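How to Score a Shelf-Stocking Task Without Fooling Yourself

At Nandora we used to score episodes pass or fail. A robot that shelved eight rolls of garbage bags and fumbled the ninth got the same zero as one that spent the whole time waving at the wall. Iresha Miah called this "rigorous." Cor Van Dijk called it something shorter. We now use staged scoring, and you can set it up in an afternoon.

Step 1. Write down the end state before you collect anything. Ours says every roll sits on a shelf of the wire rack, grouped by color. Decide now whether a roll poking out past the wires is "on the shelf." You will not be in a better mood about it in February.

Step 2. Break the task into stages: reach, grasp, lift, place, release. Each roll earns one point per stage.

Step 3. Score from the fixed view first, then go to the wrist views for grasp and release. Wrist footage tilts with the arm, so judge contact from it and leave position to the fixed view.

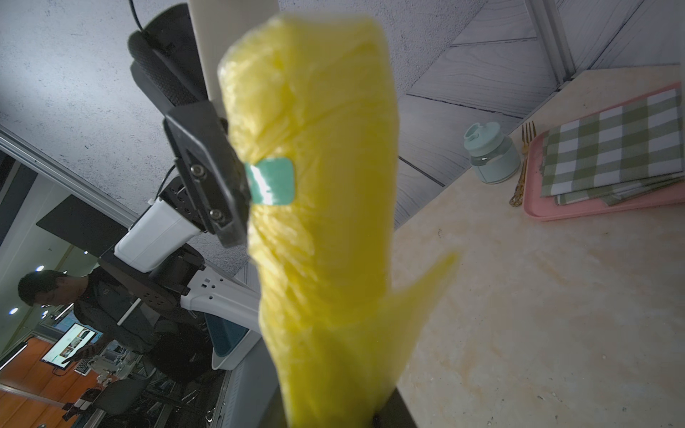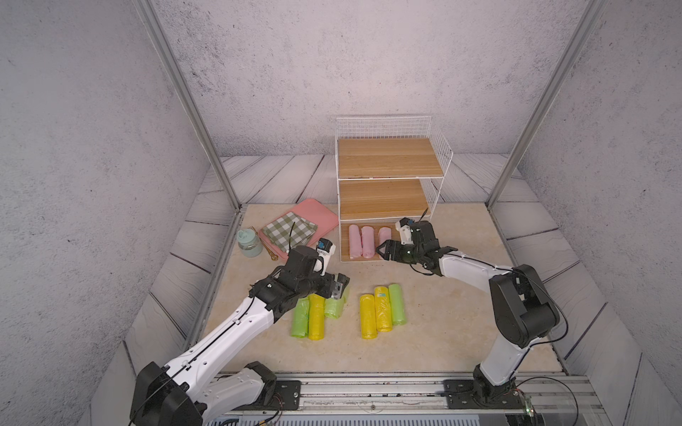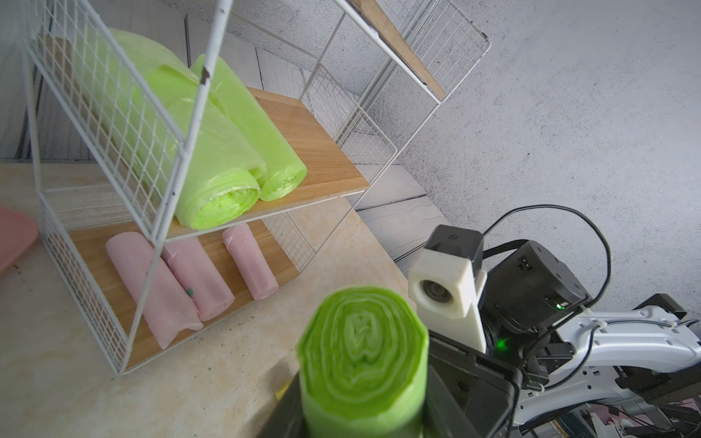

Step 4. Have two people label the same 30 episodes without talking to each other. Then let them talk. Our first round fell apart over "lift," which one of us took to mean clear of the mat and the other took to mean going up with some conviction. We wrote "clear of the mat" into the sheet and relabeled.

Step 5. Give bag trouble its own column. Thin plastic bunches and unwinds, and a gripper can have a fine hold on a flap while the rest of the roll makes other plans. We mark these as "partial grasp" and give no lift point.

Step 6. Report the stage scores next to the plain success rate. Across 412 episodes on the Birkthorpe setup, the old method said our two policies were tied. The staged scores showed one losing most of its points at release - a gripper problem we had been blaming on training data for weeks.

The label sheet is a plain spreadsheet. Please don't add macros to it. Cor did.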